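Re: [parish-tech] Hearing loop and livestream at Lulport
10/24/21

On the loop question: the amplifier in the vestry is a Tondis unit and it still passes its self-test. The weak spot is the north aisle, where the cable runs under the heating grate.
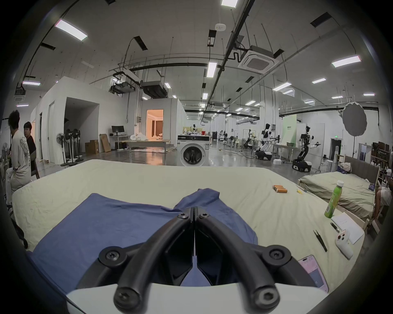 Field strength drops off past the third pew and comes back near the font. I would not replace the amplifier before the cable is rerouted. Burkance quoted $1448 for the reroute, parts included.

Order of work as I see it:

1. Lift the carpet along the north wall and mark the old cable path.

2. Lay flat copper tape in its place — 24 meters covers the run with slack at both ends. Hijazi stocks it and will hold a reel until January.

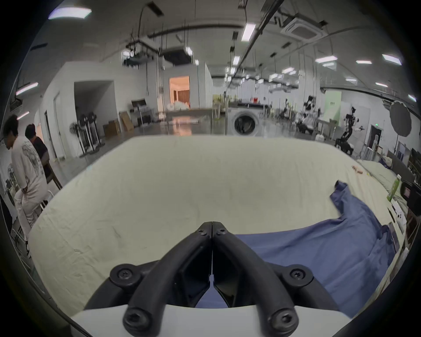

3. Measure again at seated head height, with the organ blower on and then off.

The blower adds hum on the loop. The stream takes its feed before the amplifier, so it is not affected.

On Sunday sound levels, keep the lectern mic at its present setting and bring the choir pair down a little during the psalm. The small hall can wait. 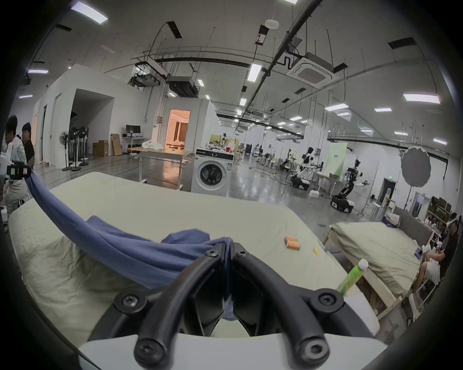
Lulport parish office wrote:
> The 11 o'clock service is the one we get complaints about, mostly from the
> north side. We have $400 left in the sound budget this year. Can the
> loop be fixed in stages, or does it have to be done all at once?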